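Kerno Desk Pack, read me first

Hi! I put this pack together after 2 months of running the Kerno arm from Murura at home, and I'm still pretty fond of it (the wrist squeaks, fair warning). You get 839 short clips of people doing small tabletop jobs by hand, plus the notes I used to pick which ones to try on the arm. Cables are the hard group. Earphones most of all!

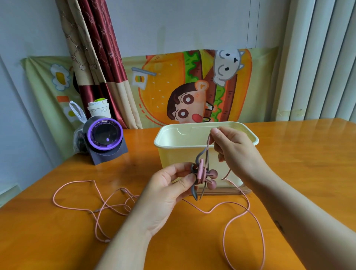 Stalleck wrote back that cords were a waste of time on the stock gripper and that I should've started with the soft fingertips. Fair enough, I've ordered a pair.

Clips are sorted by job, 200 to a folder, with leftovers in the last one. The loader needs Kerno firmware 3 or newer. Broken clip? Send me the folder name and I'll fix it in the next upload.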